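Two-Arm Filing Task for a Shared Workshop
Posted by Faith Gachanja, 01/12/2022

These notes cover the filing setup we built at the Allham workshop: a two-arm robot on a white base, a wooden table, and a black wire file organizer. The control scripts are from our Fleslow project. You will need tape, a printed backdrop, and an evening for calibration.

Step 1. Mark the work area. Run thin gray tape in a large rectangle on the tabletop. Park the arms at home, then jog each one to all four corners and save the positions. Jog the hand slowly, at speed 3 or lower, and check the camera feed at the wrist as you go.

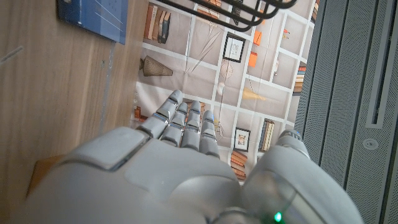

Do both arms need the same end effector?
They can be different. A gripper is easier to tune for flat items, and a hand gives you more options later. Save a separate tool offset for each.

Step 2. Set the organizer inside the rectangle and record its position. Measure each slot at the top and at the base, because bent wire is rarely straight. Enter the slot centers in the Fleslow table file. Ours took 134 lines, mostly comments.

Step 3. Teach the pick. Close the gripper on the item, raise it slowly, and stop before moving sideways.
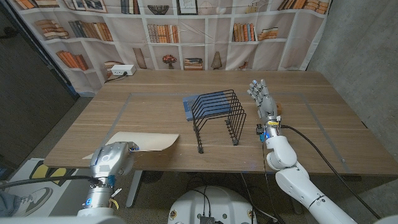
Grip position took most of our time in November. Nzioka, our first control script, always grabbed at the same point and treated every item as stiff. A beige sheet with its far edge curling up, like the one in the gripper, needs a slower approach and more clearance over the wires. Set the lift height for the sheet first and leave it there for boards.

Step 4. Teach the insert. Hold a board upright by its top edge, bring it in behind the organizer, and line it up with a slot before lowering. Keep the other hand open and out of the path.
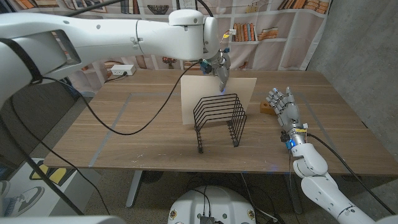
How many trial runs should I do before leaving it on a loop?
Plan on more than 1000 at low speed, with a person near the stop switch. Write down every missed slot and fix the offsets before raising the speed.

Step 5. Back up the table file. Ours is on the Flovside shared drive under "filing."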